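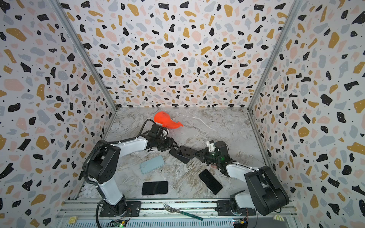 A reader wrote to the Rosevville Library review desk that she had finished all of a fantasy series, had a good deal to say about it, and could not see how to say any of it without spoiling the first book for everyone else. The guidance below has been revised with that letter in mind. It applies to all reader reviews of series fiction submitted to the Rosevville Library website, and replaces the earlier sheet.

Writing a Reader Review of a Book in a Series
Last updated 22 February 2021

Before you begin

Confirm that the library holds the book. Search the catalog by title and note the record number shown beneath the cover. Reviews are attached to records by this number, and a review sent without it will be returned.

Check the position of the book in its series. Publishers, authors and booksellers do not always agree on numbering, particularly where a prequel or a collection of short stories has been added later. Use the number given in our catalog record. If you believe the record is wrong, report it with the Catalog Correction form and send your review as usual.

You need not have read the whole series. You must have read the book under review to the end. If you have skipped earlier volumes, state this in your first paragraph.

Step 1. Write the heading

Give the title, the author, the series name and the volume number, in that order, on one line. A sample heading follows.

The Salt Engine, by the author's full name (Phetsri Cycle, volume 3)

Do not include a star rating in the heading. Ratings are entered separately on the submission form.

Step 2. Place the book for a new reader

In no more than 2 sentences, tell the reader what kind of story the series is and whether this volume can be read alone. Avoid the publisher's own wording. A reader who is browsing will often see only these sentences, as they appear in the search results.

Any plot detail given here should come from the first volume, and from its opening chapters. The name of the main character, the setting and the problem that starts the story are all acceptable. Later alliances, deaths, changes of narrator and the true identity of any character are not.

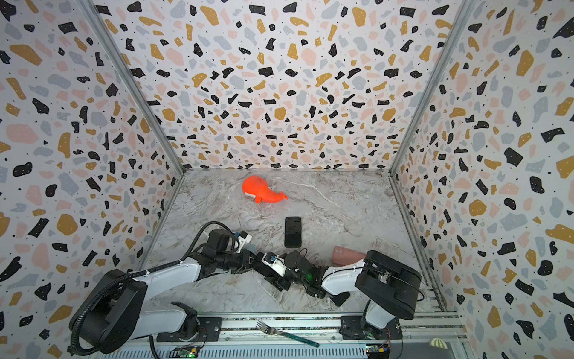
May a review mention something that is printed on the back cover of the book? Material on the back cover of the volume under review may be used in Step 3, but it should be left out of Step 2 if it gives away the ending of an earlier volume.

Step 3. Discuss the volume itself

The main section should take up at least half of the review. Consider the pace of the story, the handling of the characters, the clarity of the world the author has built, and the prose. You are not required to cover each of these. A review that deals well with a single matter is preferred to one that touches on everything.

Refer to events by their place in the book. "The long journey in the middle chapters drags" is useful to someone who has read the book and harmless to someone who has not. Where a quotation is needed, keep it to one sentence and give the page number and edition, for example: p. 158, paperback.

If the book is the last in its series, say whether the main questions of the story are settled. It is enough to say that they are, or that some are left open. How they are settled belongs in the spoiler section.

Step 4. Add a spoiler section, if you need one

Type the words SPOILERS FOLLOW on a line by themselves. The website will hide everything after this line until a visitor chooses to open it. State on the next line which volumes are affected.

Do not place general remarks after the spoiler line. They will be hidden as well.
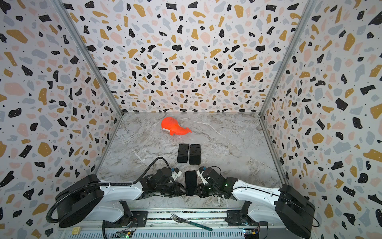

Can a review cover two volumes at once? Submit a separate review for each volume, and use the "Related reviews" box to connect them.

Step 5. Submit

Paste the text into the form on the Reader Reviews page, enter the record number, and select Send. Formatting such as italics is removed on submission and restored by staff where titles require it. You will receive a message confirming receipt. Reviews from holders of Prustmont and Calel branch cards are handled by the same desk and need not be sent twice.

Staff may shorten a review or move a sentence into the spoiler section. Opinions are not altered. If a change affects your meaning, reply to the confirmation message and the original wording will be discussed with you before publication.

Reviews of books still on order are held until the first copy is in circulation.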